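**brake fluid at 76k, scam or not?**

**rustbeltray:** Shop in Bresomcombe wants $150 for a flush. Car drives fine. So did my last one, briefly.

**Jodisine:** Do it. Fluid soaks up water whether you feel it or not.

**shiferaw_garage:** Disagree. Test it first, strips are cheap. I went over 100k on mine.

**Jodisine:** Remind me to stay out of your lane.
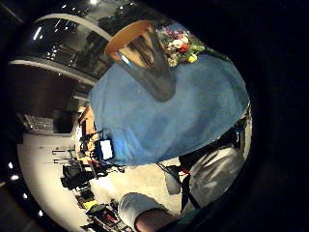 Bresomcombe, 2022-01-13

**rustbeltray:** Tested it, failed. Paid the $150. They also found me $200 worth of wiper and filter needs, which I declined.

**shiferaw_garage:** Fine, but you tested first.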